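Gripper notebook, July, Arnport bench

Started at 9:40. Plan for today was to finish the finger comparison on the hand-held pair before Ruwan needs the table back. Old fingers are the flat-faced set from Heiskanen, new ones are the beveled set with the pointed tip. Both sets go on the same body with the same two screws, so swapping is quick once the 2 mm driver is found (it was in the Detum drawer again, please put it back on the hook).

Stroke check first. Closed and opened each tool 300 times by hand with the logger running. Old set: 11 missed width readings. New set: none, but the trigger on the left-hand tool gets stiff near full open. I put a little dry lube on the slide and it is better. Not fixed.

Camera exposure is still locked at the value Sointu set for the other room. It is too dark for this one. I left it alone so the new clips can be compared with last week's, but we should redo the setting before the long run.

After that, two-handed work with the clay cup. Dace had one tool and I had the other. 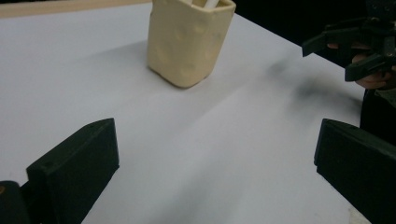 Joonas Lindqvist

The cup is a good test piece because none of its sides are really flat. With the old fingers we had to hunt for a spot where both pads touched, and the cup turned in the grip on most lifts. The beveled fingers take it lower down, and the dents matter less. The thin white piece that goes in the cup is harder. Tip to tip it holds, but only if the two points line up, and on the left-hand tool they are off by a hair. Shimmed with one layer of tape. Hanne wants a proper shim printed — I agree, tape will creep.

Shadows are worse than I expected with two tools over a white table. The tracker on the Ira controller lost the cup twice when the second tool came in high from the right. It came back by itself both times, once after 212 ms and once after 1,116 ms. The second is too long for us. Try a gray mat, or move the lamp to the other side.

Grip force: no numbers today. The load cell reads negative with nothing on it and I don't trust it. Dace will swap the cable.

Left for next time:
Print shim for left-hand tool, new fingers only
Redo exposure, then repeat one old-finger run for reference
Gray mat test, same cup
Ask Hanne if the Heiskanen fingers can be cut to the same bevel

Stopped at 3:15. Tools are on the charger, new fingers still mounted on both.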